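工单:Lencho 同步客户端每晚停在同一位置
状态:已解决(观察中)
提交方:Brurnitthorpe 办公室
设备:Rirkimov 双盘位网络存储,系统为出厂后第二个大版本
分类:备份 / 文件同步

问题描述

办公室的共享文件夹每晚通过 Lencho 同步到 Trodovville 的异地存储。六月换了路由器,从那以后任务每晚都会停住。界面上显示“正在处理”,进度不动,既不报错也不退出。手动取消后重新开始,前面的文件很快跳过,然后又停在同一个地方。白天手动跑也一样。

任务总数 3,294 个文件,停下时剩余 528 个没有传完。剩余数量连续三个晚上没有变化。

已经试过的办法

重启存储设备,无效。
重启路由器,无效。
把 Lencho 客户端卸载后重装,保留原配置,无效。
换了一根网线,从存储设备直接接到路由器,无效。
把同步时间从凌晨改到中午,无效。

处理记录

09:10
远程登录存储设备,先看磁盘状态。两块盘均为正常,没有坏道提示,可用空间充足。异地那边的配额也没有满。

09:25
从办公室向 Trodovville 传了一个单独的大文件,中途没有断。说明线路本身可以用,暂时不再查带宽。

09:40
打开客户端的详细日志(设置 → 高级 → 日志级别 → 详细)。默认级别只写开始和结束两行,之前提交的日志里看不出东西就是这个原因。

10:05
重新运行任务,再次停住。详细日志最后几行如下:

扫描目录 /共享/归档/旧项目
比对完成,进入上传队列
等待远端确认
等待远端确认
等待远端确认

之后每隔 30 秒重复一次“等待远端确认”,没有超时记录。

10:30
把“旧项目”目录临时移出同步范围,任务正常走完。问题锁定在这个目录。

10:50
检查目录内容。里面有几层嵌套的子文件夹,其中一个文件夹的名称末尾带有一个空格。Windows 电脑上看不出来,在存储设备的命令行里列目录才能看到。远端收到请求后会自动去掉末尾空格,返回的路径和本地不一致,客户端就一直等下去。

11:05
查了修改时间,这个文件夹是换路由器那天建的。路由器与故障无关,只是时间碰在一起。办公室方面可以把路由器改回原来的端口设置,不必保留临时改动。

11:15
在存储设备上把该文件夹改名,去掉空格。注意要在命令行里改,名称前后加引号。在 Windows 资源管理器里改名会提示找不到该项目。

11:20
把“旧项目”目录加回同步范围,清空客户端的本地索引,然后重新扫描。清空索引不会删除文件,但第一次扫描会比平时慢。

12:45
任务完成,剩余 0,失败 0。

13:00
抽查远端文件能否正常打开。从“旧项目”里取了两份文档和一份表格,大小与本地一致,下载后都能打开。 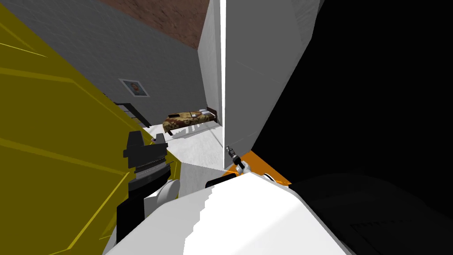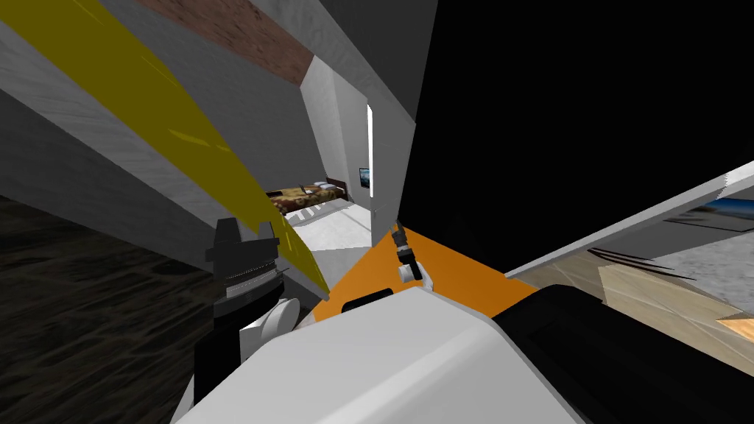

13:20
表格打开时提示“外部链接已失效”。本地的原件也有同样提示,与同步无关,不在本工单内处理。

13:35
把客户端的“等待确认”超时由“不限”改为 20 分钟。以后再遇到类似情况,任务会报错并跳过该文件,不会整晚卡住。失败通知发到办公室公用邮箱,原来填的地址少了一个字母,已经改正。

次日 08:50
夜间任务按时完成,没有跳过的文件。日志级别改回默认,避免日志把系统分区写满。

补充回复(Brurnitthorpe 办公室)
确认早上收到了完成通知。另外想问,有没有办法一次找出所有名称末尾带空格的文件夹?归档目录很大,手工看不过来。

补充回复(支持)
可以。在存储设备的命令行进入共享目录,执行:

find . -name "* "

命令只列出结果,不会改动文件。列出的项目请逐个改名,改完再跑一次,没有输出就可以了。另外请留意名称末尾带句点的文件夹,在 Lencho 里也会遇到同样的情况,查找时把引号里的空格换成句点即可。

工单保留到月底,期间夜间任务如再次停住,请直接在本工单下回复,并附上详细级别的日志。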